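3.2 Start conditions and the rule of the open gripper

In the previous section we described how a simulated episode is stored in the Szénási format. Now we come to the part of our guideline which caused the most discussion between the two authors, namely what has to be true at the moment when an episode begins or is paused for checking.

The guideline has 17 rules, and 5 of them concern the gripper. Rule 6 says that both fingers must be open and free whenever a checkpoint is written. Rule 7 says that every view of a checkpoint must be stored, also those in which no target object can be seen. In the older Flurnden practice such views were removed by a filter, as they were considered to carry no information. We do not agree with this. A close view of bare wood tells the reviewer that the fingers hold nothing, and a wide view alone can not always show this.

Rule 8 is about naming. The close views and the room view must share one checkpoint name, so that a reviewer can open them side by side. Figure 4 gives a set from the living room scene of the Clakent library.

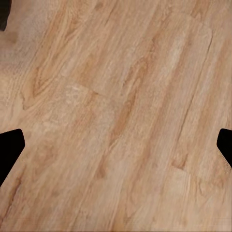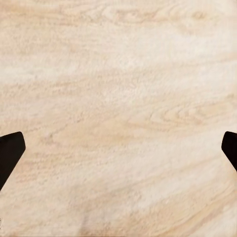
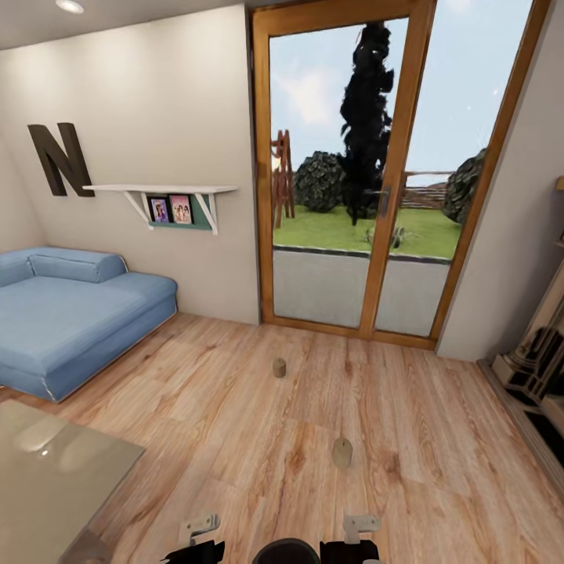 Figure 4. Simulated views from the living room scene. First and second: close views with the gripper fingers apart and only wood between them. Third: view of the room towards the glazed door, with two small objects on the floor.

3.3 Review by a second person

Each checkpoint is accepted by a person who did not prepare it. The reviewer answers first from the close views (is the gripper free?) and only then opens the room view and looks for objects on the floor. We recommend keeping this order. When Derkach reviewed a first batch in the opposite order, he noticed that he was reading the close views too quickly, as he already believed he knew the state of the scene.

A second point concerns the colour of surfaces. Black fingers on pale wood are easy to judge. On dark stone the edge of the finger is harder to find, and for these scenes the guideline asks for a depth view in addition. We did not find it useful to change the colour of the fingers in the simulator, as the model should match the real hardware.

The rules were tried on 770 checkpoints produced with the Drisudau simulator in March. Of these, 15 were sent back for the reason that one view was missing. In all other cases the reviewer could decide without asking the person who had prepared the checkpoint. The time for one review was not measured, and we can not say if the rules make the work faster.

Corresponding author: Barnabás Erdős

Related articles
Naming of checkpoints in shared scene libraries
Depth views for dark work surfaces
B. Erdős, R. Derkach: A storage format for simulated episodes

We use cookies to remember your reading settings. Accept all | Manage choices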